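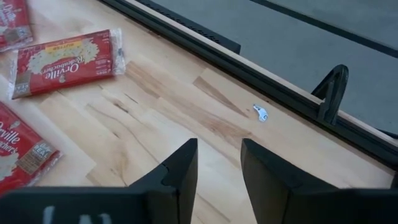
Night guard, dentist or chemist one?

maeve_tully
November 3, 2020
Been grinding my teeth for months, jaw sore every morning. Dentist at Castillo wants 1795 for the custom guard plus fitting, seems mad. Chemist has a boil and bite for under 50. Anyone tried both??

tolera.m
Custom. Had a Midora boil one, chewed thruogh it by February. Also so thick I kept waking up.

ostuvell7
Disagree. Seven years on cheap ones, no problems. Replace when they go manky. Job done.

tolera.m
Depends how hard you grind tho. I'd cracked a molar.

maeve_tully
No cracks yet, just one chipped at the front. Does that count

pennyj
Yes it counts! Get it looked at before you buy anything. Soft ones made me clench more, mine had to be a hard one.

ostuvell7
Soft was fine for me. Everyone's different I suppose

bracketed
1795 is steep. Paid 1724 at Tosport but that was guard, x-rays and two check-ups. Ask for it itemised, mine knocked off the "review fee" when I asked.

maeve_tully
Ok ringing them tomorow for a breakdown. Do you wear it top or bottom?

bracketed
Top. Rinse in cold water, hot warps it.

pennyj
Bottom here. Dentist's choice, not mine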